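Third week of the gripper project, and my forearms have opinions

I promised some of you an update after the last post, so get a coffee, it's a long one. We're still collecting, still going house to house, and I still can't fold anything at home without thinking about which hand goes first.
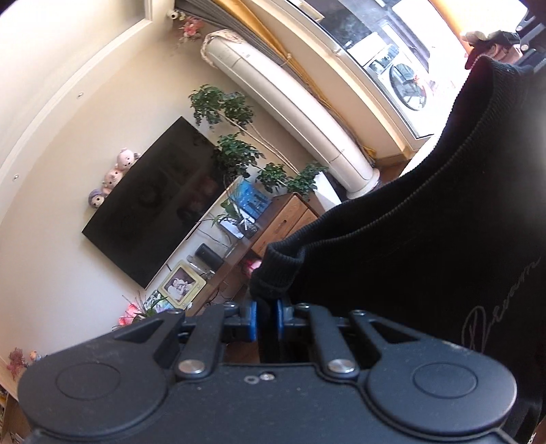
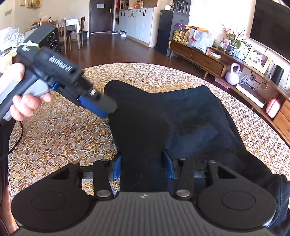 So, where were we? The big subject this month has been variety, and how much of it is enough. When we started back in December I had this lovely tidy plan: one task, one table, do it until the model gets it. Ingvild Isaksson (she trains the thing, I just feed it) looked at my first batch and asked very politely if I had ever been in a second house. Fair point! I had given her the same tabletop over and over, and the policy had more or less learned my tabletop. Now we go into real living rooms and leave them as we find them. Take the round table with the see-through lacy cover over a yellow and cream flower print, with black fabric bunched up on top - that's a lot of pattern for a model to get past before it even finds the cloth, and I would never have set up anything like it myself. I'd have put down a plain white sheet and felt very professional.

The routine goes like this. We agree on the task with whoever lives there, I do a few practice runs, and then I record 45 takes before we have lunch. After lunch we switch to something else, because by then my hands are doing everything the same way and Ingvild can see it in the data. She calls it "the afternoon rut." She has plots of it. I have asked her not to show them to anyone.

We're at 1782 takes as of this morning, April 20, 2022, and that's after throwing things out. I throw out less than I used to. In the first week I deleted every take where I fumbled, let go too early or had to go back for a corner, and Roald Rustad (who runs Skundari, our little labeling tool, and so has to watch all of it) asked me to please stop. He wants the fumbles. If the model only ever sees me get it right on the first try, it has no idea what to do when the cloth slides away, and cloth slides away all the time. So now a take only goes in the bin if I forgot to start from the home position, if the tracking dropped out, or if somebody asked me a question and I turned around to answer it. That last one is more common than you'd think. I'm a talker.

Black fabric has been the headache, by the way. On a pale towel you can see every fold, but on anything black the edges just melt into each other, and Roald has to mark where the grasp happens. He goes frame by frame and grumbles. We tried turning on more lamps, which helped him a little and made the windows look odd, so we went back to whatever light the room has. Margit Backlund thinks we should do fewer dark things. I think we should do more, and we've been having that same friendly argument for two weeks now.

The other thing I've changed is how fast I go. My early takes were slow and careful, like I was defusing something, and the model came out slow and careful too - it would hover over a sleeve forever. Catrin Probert timed me folding a T-shirt at home with my bare hands and then with the gripper, and the gap was embarrassing. I try to move at a normal pace now. Most takes come out at around 35 seconds, and the motion looks a lot more like a person doing a chore.

Notes! I've finally started writing proper ones. Each take gets the task, the item, which hand is doing the holding, and one line about anything weird. My one-liners used to be things like "ugh" and "better," which Embla Holmgren read out loud at our last meeting in a very serious voice. They're more useful now. Mostly.

Next up is the Berge set, which is all kitchens: drawers, lids, dish towels on hooks. I've been practicing with jar lids and I'm terrible at it, so there should be plenty of fumbles for Roald. If you've done lids with a two-finger gripper and have a trick for the last quarter turn, leave me a comment, please, I'm begging you. And to whoever asked about wrist pain under the last post: yes, a bit, and switching hands between batches has helped me more than the brace did.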